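Report of a visit to the Drarier laboratory, Hurnlow

Members of the Workplace Practice Group visited the Drarier laboratory at Hurnlow on 3 March 2024. The purpose of the visit was to see how the introduction of automated plate handling has altered the duties of bench staff, and to hear from those affected. The group was received by Edith Guzmán, head of laboratory operations, who gave an opening talk and accompanied members throughout.

The laboratory prepares and tests samples for outside clients, most of them small food producers. Until last August all well plates were moved between stations by hand. Technicians worked in pairs, one carrying and one recording, and a full shift could involve 400 transfers. Ms Guzmán explained that complaints of sore wrists and shoulders had been raised at staff meetings for several years, and that mislaid plates were a regular cause of repeat work.

Handling is now planned through a scheduling system named Closex. Each layout is first tried out as a computer model, and technicians are expected to comment on it before any change is made at the bench. Members were shown this part of the work at some length. Staff said that the labelling of plate positions had been their own request, as the early layouts relied on position numbers held only in the software.

Two views from the modelling work are given below.

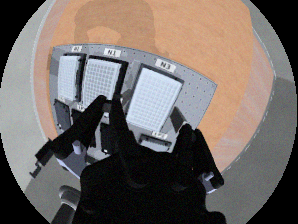
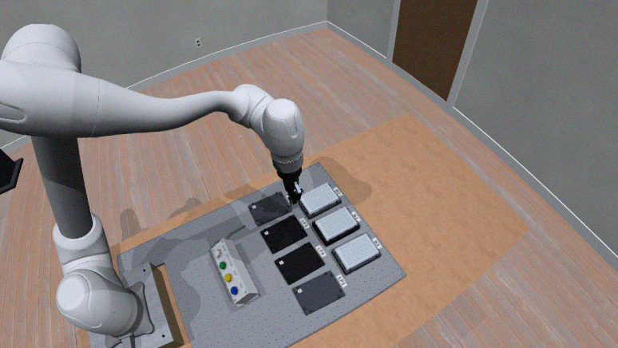

In discussion, technicians described the effect on their working day. The pairing system has ended, and each person now oversees a run alone. Several welcomed the reduction in carrying. Others said that they missed the company of a colleague at the bench, and that long runs were harder to stay alert for than the manual work had been. Management has responded by limiting supervision periods and by moving staff between preparation, checking and client reporting during the shift.

No posts have been lost. Two vacancies were left unfilled, however, and the staff representative asked that this be recorded. Training was offered to all 117 employees, and those who completed the advanced course have moved up one pay grade. The representative noted that night staff found it difficult to attend, as sessions were held only in the morning. Ms Guzmán agreed to look at evening dates.

The group also heard from the night supervisor, by telephone, on the handling of stoppages. Technicians may halt a run on their own authority and are not asked to justify the decision until the end of the shift.

Members wish to thank Drarier for its hospitality. A return visit will be proposed once the Du building has opened, when the storage area is due to be reorganised. Copies of the training outline may be requested from the group's office.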